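Unit 5: Sweeping hard floors

Reading for this unit: the Nultisero floor care booklet, pages 9 to 13. Bring your own notes from the July session on carpets, we'll refer back to them.

## Before you sweep

- Pick up anything too big for the dustpan by hand.
- Move chairs and small items off the floor. Bottles and jars go on a shelf, not against the wall.
- Put the bucket next to where you'll finish. Carrying a full pan across a clean floor drops half of it.
- Flatten cardboard before it goes in. Scraps can go in as they are.

## Brush or broom

A broom is for open floor. A hand brush is for corners, the line along a wall or panel, and the last small pile. On polished stone use soft or medium bristles. Grit is the main cause of fine scratches, so knock the brush out over the bucket between passes.

Marble shows dust at an angle and hides it from above. Crouch once before you decide the floor is done.

## The order of work

1. Start at the far wall and work toward the door.
2. Sweep in short strokes that overlap.
3. Bring everything to one pile.
4. Set the lip of the pan flat and brush toward it.
5. Pull the pan back a little and brush again until the dust line is gone.
6. Tip the pan low inside the bucket, so the dust doesn't rise.

## Dustpans

A long-handled pan saves bending, and a hole in the grip means it can hang up. Some pans have a row of teeth at the lip. Use these to comb hair and lint off the bristles, pulling the brush through away from yourself.

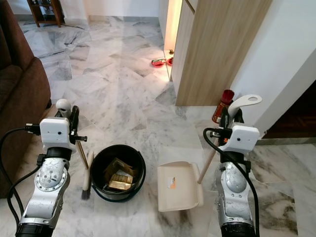
Gökçe adds that the teeth clog faster than people expect, and that she cleans hers with an old toothbrush at the end of every shift. She also empties the bucket at the halfway mark when it's mostly paper, which takes up room without weighing much.

## For next time

Sweep one room at the Jernent building and write down the order you used. One page is enough. Label it with the unit number.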